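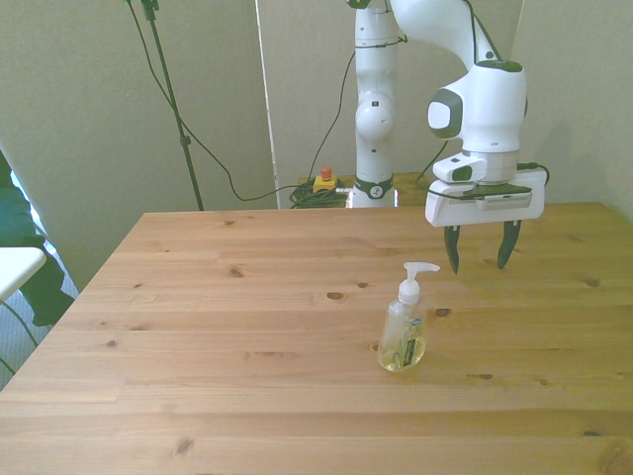 3. Care practices and the perceived age of wooden tables

The survey was sent to people who use shared tables in public and semi-public buildings in Walton, Lunde and Lesness. Usable replies came from 538 respondents. Libraries, community rooms and small workplaces were all included, and private homes were left out. Respondents were asked how the table they used most often was cleaned, who decided on the method, and how old they believed the table to be. The building managers were then asked for the purchase year, where a record had been kept.

The answers on cleaning varied more between buildings than between towns. In Lunde, where many of the buildings share one cleaning contract, the written instructions call for a damp cloth and a mild soap diluted in water. In Walton and Lesness, each building sets its own rules, and several had no written rules at all. Respondents in these buildings often described a method that differed from the one the manager reported. We treated the two accounts as separate variables and did not try to decide which was correct.

Perceived age was less closely tied to true age than we had expected from the pilot interviews. Tables described as dull or gray were judged to be older than the records showed, and tables with an even surface were judged to be younger. Scratches had a smaller effect. Many respondents mentioned them, but few gave them as grounds for their estimate. Ring marks from cups had a clear effect in the Lesness group and almost none in the other two. The reason for this difference is not known, although the Lesness sample contains more rooms in which food and drink are served.

3.1 Color of the surface

Color was recorded by the respondents themselves, using a printed card developed for the Prastance project. The card shows a row of wood tones from pale to dark and a second row from cool to warm. Respondents held it beside the table in ordinary room light and wrote down the nearest match in each row. The method is coarse. It was chosen because it could be sent by mail and needed no training, and the pilot had shown that people who repeated the task in the same room usually gave the same answer.

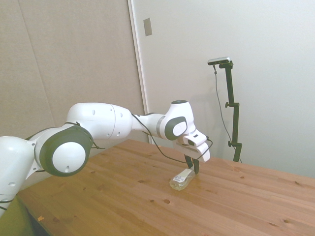

Figure 3

Warm tones were linked with more favorable ratings of upkeep in all three towns, including in buildings where the managers reported no regular care beyond wiping. The link remained when tables bought in the last few years were removed from the analysis. A warm-toned wooden table of the kind in Figure 3 would fall on the side of the card that drew these higher ratings. We would caution against reading this as a finding about the wood itself. Room light has a strong effect on how warm a surface looks, and the survey recorded only whether the room had a window. A later study should record the type of lamp as well, and should ask respondents to repeat the color match in the morning and in the evening.

3.2 Cost of care

Managers were asked for the yearly amount spent on the upkeep of tables, apart from general cleaning. Many could not give a figure, as the cost was part of a wider contract. Where a figure was given, refinishing made up the largest share – in most cases it was paid for once and then not again for several years. Managers in Lunde were the most likely to have a refinishing schedule, and those in Walton the least. Several of the Walton managers wrote that a table was replaced when complaints were received, and that the old one was moved to a storage room or a less busy part of the building.

The survey form did not ask what happened to tables after they were moved. This was an error in design, for a table that stays in use in another room should not be counted as replaced. The totals for Walton may therefore overstate the rate of replacement, and the comparison with Lunde should be read with this in mind. The revised form, which went to managers in October, includes a separate question on reuse. Replies to that form were still being received when this section was prepared and are not part of the results given above.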